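A lending library for jigsaw puzzles

23 April 2022

The puzzle library in Histden opens at ten, and by a quarter past there is usually a line at the returns desk. It occupies two rooms above the Hettiarachchi hardware store, up a flight of stairs that the woman who runs it would like to replace with almost anything else. She is a retired payroll clerk. She asked not to be named, on the grounds that people in town already know who she is and people elsewhere have no need to.

There are 353 puzzles on the shelves. Members pay by the year and can take two home at a time, for as long as a month.

"It started with my own closet," she said. "I had finished everything in it, and I wasn't going to do the same lighthouse again. A woman I used to work with had the same problem with a different closet. So we traded. Then her sister wanted in."

The trading went on out of the trunk of her car for two winters. When it reached 34 households she began to lose track of who had what, and one December she found she had promised the same snow scene to three families. She rented the smaller room the following month and took over the larger one a year later.

Puzzles come in by donation, mostly from people clearing out a parent's house. She takes nearly all of them, but few go straight onto the shelf. Each one has to be checked, and checking a 1,000-piece puzzle means putting it together.

"There's no shortcut," she said. "People have told me to weigh them. I tried weighing them. A missing piece weighs nothing. The box weighs more on a damp day than it does on a dry one, and that's a bigger difference than the piece."

She does some of the checking herself and sends the rest out to members, who get a free month for each puzzle they finish and report on. The report is a half sheet of paper with room for missing pieces, chewed pieces, pieces that belong to some other puzzle, and a line at the bottom for remarks. She keeps the half sheets in a binder and reads some of them for pleasure. One says only "Sky. Never again."

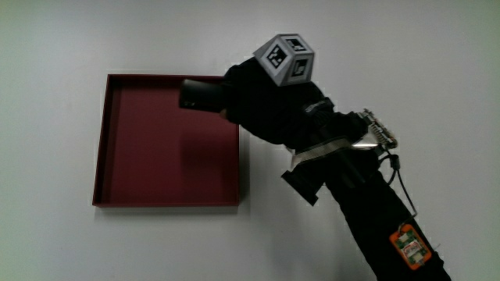
A square maroon tray on a white tabletop.

A puzzle with one piece missing still goes out, marked with a yellow sticker. Two missing gets a second sticker. Past that she breaks it up for spares, although she admits that spares have been useful only a handful of times. Manufacturers reuse their cutting dies, so a piece from one picture will sometimes fit the hole in another, and some members would sooner have the wrong color than a gap.

"I have a man who paints them," she said. "He takes the wrong piece, glues a bit of paper over it, and paints in what ought to be there. He did a rooster's foot last year. I couldn't find it afterward and I knew where it was."

Asked what people borrow, she did not need to check. The 500-piece puzzles go out most, and have from the start. Maps do well. So do shelves of things: candy, books, canned goods, spools of thread. Famous paintings do badly, apart from the very crowded ones. Puzzles of 2,000 pieces and up are requested often and returned unfinished just as often, and she has stopped buying them.

"They want to be the kind of person who does one," she said. "I was the same. I had one on the dining table from Thanksgiving until Easter and we ate in the kitchen. My husband was very good about it up to a point."

Children's puzzles are a separate matter. She keeps 100 of them on a low shelf in the back room and does not charge for them. They come back in worse shape than anything else, and she replaces them out of the membership money without much regret. The wooden ones last longest. Anything with a licensed cartoon character on it is worn out inside a year.

The library's one serious setback was a burst pipe in its third winter, which soaked the lower shelves along the back wall. She spread what could be saved over every flat surface she could borrow, including the counter downstairs. Cardboard pieces swell when they get wet and do not always shrink back, and the ones that do will often split into layers. Most of that wall had to be thrown out.

The puzzle club in Zastow heard about it and drove over with 200 boxes. She had never met any of them.

"They carried them up those stairs," she said. "They wouldn't even take coffee. I still have a lot of those on the shelf, and you can tell which ones they are. Zastow people put the pieces in bread bags. I use zip bags. -- I've left theirs in the bread bags."

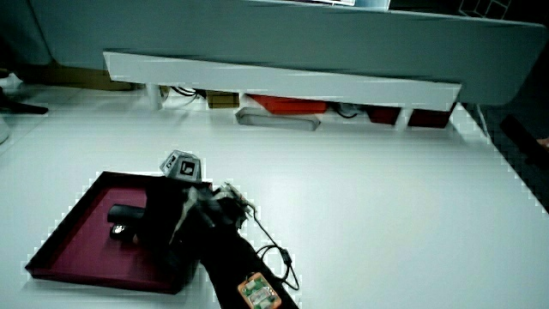 The maroon tray again, on the white desk.

She has firm opinions on method, which she offers only when asked. She does not start with the edges. She starts with whatever has writing on it, then faces, then anything with a hard line across it, such as a roof or a fence. She turns every piece face up before joining any two of them. She does not object to looking at the box, and says that people who refuse to look at it tend to mention this a good deal.

She also thinks that the light matters more than the table. The front room faces north, and she moved the best chairs there for that reason. Four or five people come in most afternoons to work on whatever is out, and members can stay until six. They do not talk much. Somebody will usually put the last piece in and leave without saying anything, and she finds it done when she locks up.

A second branch has been suggested in Meratthorpe, where the old bank has a ground-floor room to rent. She has been to see it twice. She liked the windows and did not like the rent.

"No stairs, though," she said. "I keep coming back to that. I'm going over again next week with a tape measure."

Until then the hours in Histden stay as they are. Donations can be left with the hardware store at any time it is open. She asks that boxes be taped shut, and that anyone who knows a piece is missing write it on the lid.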